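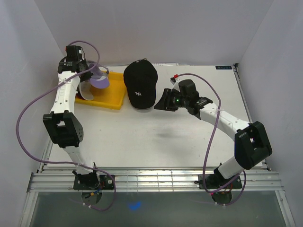 Las gorras se reproducen. Uno compra la primera para el sol, le regalan la segunda, hereda la tercera de un cuñado y un domingo abre el armario y le caen encima como murciélagos. En mi casa llegamos a tener 14, y somos dos. Durante años defendí el gancho detrás de la puerta, luego la torre (una gorra metida en otra, como vasos de cumpleaños) y ahora, después de mucho discutir, soy de superficie despejada y bandeja. Una bandeja baja, amarilla si puede ser, que se vea desde la otra punta del cuarto, y al lado la gorra negra de diario apoyada con la copa hacia arriba. ¡Ya está! No hace falta más mueble.

Mi amigo Živko Ivanov piensa lo contrario y me lo dice cada vez que viene. Él tiene un organizador de la marca Drutevance, de esos colgantes con 10 bolsillos de tela, y jura que le cambió la vida. Yo lo he visto. En el bolsillo de arriba guarda pilas y en el de abajo un paraguas, así que muy de gorras no me parece el invento.

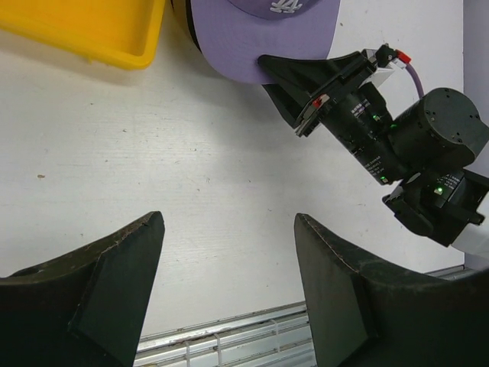

El problema de fondo es la visera. Hay quien la quiere curva y duerme con ella atada con una goma, y hay quien la quiere plana como una mesa y se enfada si se la tocas. A mí me gustan planas, lo confieso, aunque me queden fatal. Y una visera plana en un bolsillo colgante se dobla, no hay manera. En la bandeja o encima de la mesa la dejas tranquila y al día siguiente sigue igual de recta.

Luego está el asunto de por dónde se coge. Mi madre me enseñó a coger los sombreros por el ala y mi abuelo, que entendía más, por la copa. Yo las gorras las cojo por detrás, por la tira de ajuste, que para eso está y aguanta lo que le eches.

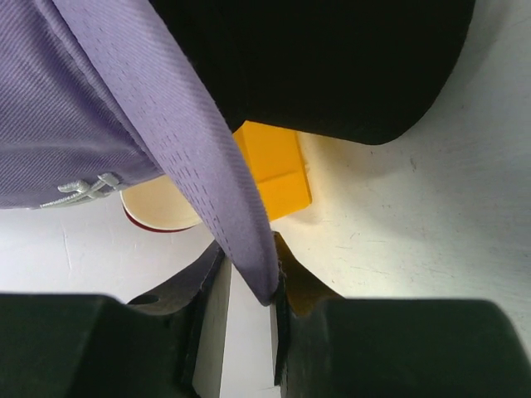
Y los colores, claro. Durante mucho tiempo solo compré gorras negras, por aquello de que no se manchan (mentira, se manchan de polvo y de pelo de gato, y se nota todo). La lila fue un capricho de julio, en una tienda que se llamaba Ristić y que ya cerró. Pensé que no me la pondría nunca y es la que más sale a la calle. El lila va con todo – bueno, con casi todo, con el chándal granate no.

Živko dice que una gorra clara es una esclavitud. Algo de razón lleva, porque el sudor no perdona y la frente es la frente. Pero la solución es mirarlas por dentro de vez en cuando, cosa que no hace casi nadie que yo conozca. Dadles la vuelta. Está la banda, que es lo primero que se pone gris, están las costuras tapadas con su cinta, los agujeritos de ventilación. Ahí se sabe si toca lavado o si aguanta otra temporada.

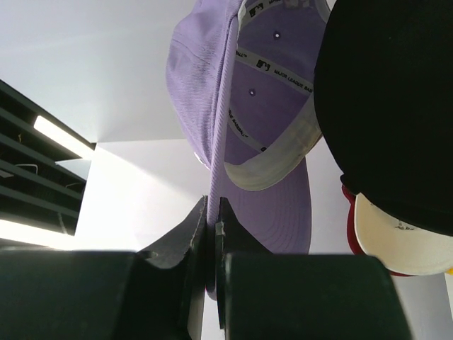

Yo las lavo a mano, en el lavabo, con agua templada y un poco de jabón de los platos, frotando la banda con un cepillo de dientes viejo. En la lavadora metí una, una sola vez, y salió con forma de empanada. Las seco puestas sobre un bol boca abajo, y mi mujer se queja de que no le quedan boles para la ensalada, en lo cual también tiene razón.

¿Que hay que deshacerse de algunas? Pues sí. De las 14 se fueron 3 y todavía me acuerdo de una verde de Cilska que no debí regalar. Si alguien la ve por ahí, que me avise.

Compartir · 10 comentarios

Usamos cookies propias y de terceros. Si sigues navegando, aceptas su uso. Aceptar | Más información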